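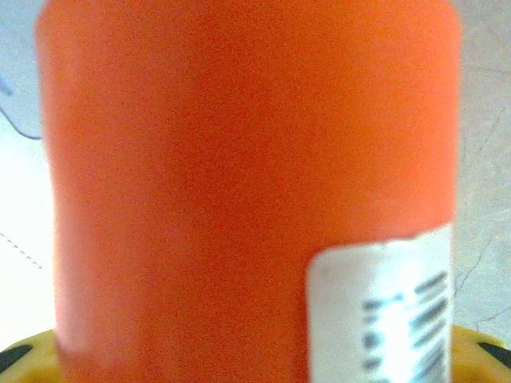 Brake Fluid for Cars That See Some Track Time
Speaker notes, Clusthorpe workshop session
16/04/2024

Slide 1: Scope
Talk covers fluid choice, change interval and bleeding for road cars driven to the circuit and home again. Pads and ducts are out of scope except where they change fluid temperature. Race cars with fluid changed every event are also out.
Say early that the long pedal is the symptom most people arrive with. Ask for hands: who has had one on track, and who changed the pads first?

Slide 2: What the fluid does
Liquid transmits pressure with very little change in volume. Vapor does not. When fluid in the caliper boils, pedal travel goes into compressing vapor, and line pressure stays low.
Separate this from pad fade. With pad fade the pedal stays firm and the car slows poorly. With boiled fluid the pedal goes long or reaches the floor. A driver who can report which one happened saves the shop an hour.

Slide 3: Dry and wet boiling points
Dry means fresh from a sealed container. Wet means after taking up a set amount of water in a standard test. Glycol-based fluids pull in moisture through hoses and the reservoir vent, so a car in service moves from the first number toward the second.
Read both numbers on the label. A high dry figure with an ordinary wet figure suits a car that gets new fluid often. A street car left alone for a year is better served by the wet figure.
DOT 3, DOT 4 and DOT 5.1 are glycol-based. DOT 5 is silicone-based and does not mix with them. Pause here, somebody always asks. Do not put DOT 5 in a car with ABS unless the manufacturer allows it.

Slide 4: The Ruddock cars
We logged 11 cars at Ruddock last August. All were street-registered, on street calipers. Temperature paint on the calipers, fluid tested before the first session.
3 cars reported a long pedal. All three had fluid more than 2 years old. None had leaks. Two had new pads and rotors fitted for the day, with the old fluid left in.
Small sample. Do not let the room treat it as a failure rate.
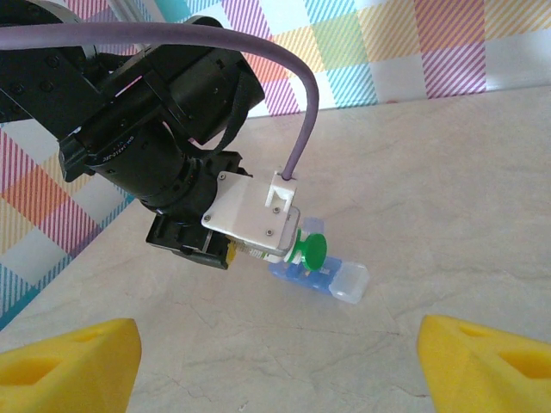

White mount held by metal screws, with the lavender-purple cable clipped on top.

Slide 5: Heat after the session
Peak fluid temperature often comes after the car stops. Airflow ends, the rotor is still hot, and heat moves through the pad and piston into the fluid.
Run a full cool-down lap with light braking. In the paddock, leave the parking brake off and chock a wheel. If the pedal has changed when the driver gets back in, the car does not go out.
A pedal that comes back when everything cools is still a fault. The fluid boiled and the vapor condensed. Bleed before the next session.

Slide 6: Change interval
For the street only, follow the owner's manual.
For occasional track use, flush before the first event of the season. Bleed the calipers after any long pedal, then flush again if the next test reads poorly.
Pen-type testers measure conductivity and infer water content. Useful for screening, weak for a final answer. A boiling-point tester is better – Lolgate has one on the bench for the break.

Slide 7: Bleeding procedure
Use the wheel order in the service manual. Farthest wheel first is common, but diagonal split systems often differ.
Keep the reservoir above the minimum line throughout. Letting it run low can pull air into the ABS unit, and some cars then need a scan tool to cycle the valves.
Bleeder screw at the highest point of the caliper. If left and right calipers were swapped during a rebuild, the screw ends up low and air stays in. We had this on the Nandberg car and spent 90 minutes on it.
Tighten bleeders to spec. Rinse spilled fluid off paint with water right away.

Slide 8: Storage
Buy small containers. Date them when opened. Leftover fluid from an opened container goes to the clutch hydraulics only if it is recent and the cap was tight – otherwise to waste.
Questions. If time is short, drop Slide 8 and go straight to the bench.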